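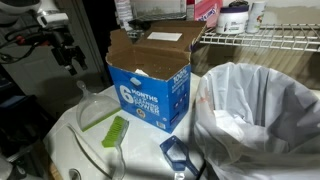 Week 5: Parasocial Relationships, or Why My Aunt Thinks She Knows a Talk Show Host

Filed under: Course Handouts, Celebrity & Fan Culture

Home | Syllabus | Readings | Office Hours | Past Weeks

Posted 27/09/2021 by Aino Nieminen

Hi everyone! These are my notes from the lecture, tidied up a bit for those of you who missed it (and for those of you who were there but spent the hour arguing with Toon about reality TV – I saw you).

Where we left off

Last week we talked about how movie studios used to run the whole show. The studio picked your name, your haircut and sometimes your date for the premiere, and the fan magazines printed whatever they were handed. Fans wrote letters, and a secretary mailed back a signed photo. Now the star has a phone, you have a phone, and you can yell at each other before breakfast.

The basic idea

The term "parasocial interaction" goes back to the 1950s, when researchers noticed that people watching television felt like the host was talking to them personally. And of course the host was trying to make them feel that way! Looking straight into the camera, chatting like a neighbor, saying "good night, folks." The feeling is real. The knowing only goes in one direction, though. You know the host's dog's name and the host has no idea you exist.

I told you about my aunt, who watched the same afternoon host for most of my childhood and talked about him like a cousin who had moved away. When he got divorced she was upset for a week. She had opinions about the wife.

What changes when they can answer

Please write this part in the margin of your reading, because it's where your papers will live. Does a reply break the one-way street? Ka-ming Wei argued in class that it does, even if it's only one word. Li-hua Su said no, a reply to one person in a crowd is still a performance for the crowd. I lean toward Li-hua, but I change my mind a lot on this one and I'd happily read a good paper going the other way.

Our made-for-class case was the singer we're calling Boutros, who has 4,000 followers and answers nearly everybody. Compare that to somebody with millions who answers once a month. Which fans feel closer? Most of you said Boutros, then a few of you switched when I asked which reply you'd screenshot and keep forever. Hmm! Think about why scarcity matters there.

Terms to know

Parasocial interaction: the feeling of back-and-forth while you're watching or reading.

Parasocial relationship: the longer thing, the bond that sticks around after you turn the TV off.

Parasocial breakup: what happens when the show ends, the band splits or the star does something you can't forgive. (Siu-ming Kong asked if you can have one with a fictional character. Yes. Ask anybody whose favorite got killed off in season two.)

Context collapse: a joke meant for your friends lands in front of your boss, your grandmother and a gossip site, all at the same time.

Reading

Pages 300 to 333 in the course packet. It's dry for the first few pages and then picks up with the section on fan mail – stick with it. The interview with the Mistthorpe fan club is optional, but it's my favorite thing in the whole packet and it's short.

For next time

Pick one public exchange between a celebrity and a fan. Write one page on who the exchange was really for. Please don't message any celebrities yourselves to get material (we had a whole thing in May, and I don't want to go through it again). Bring a printed copy, since we'll be swapping papers in pairs for the first 30 minutes.

If your fan exchange has been deleted, a news story quoting it is fine, just tell me where you found it. Email me if you get stuck picking one, or come by my office. I'm in most afternoons.

Print this page | E-mail this page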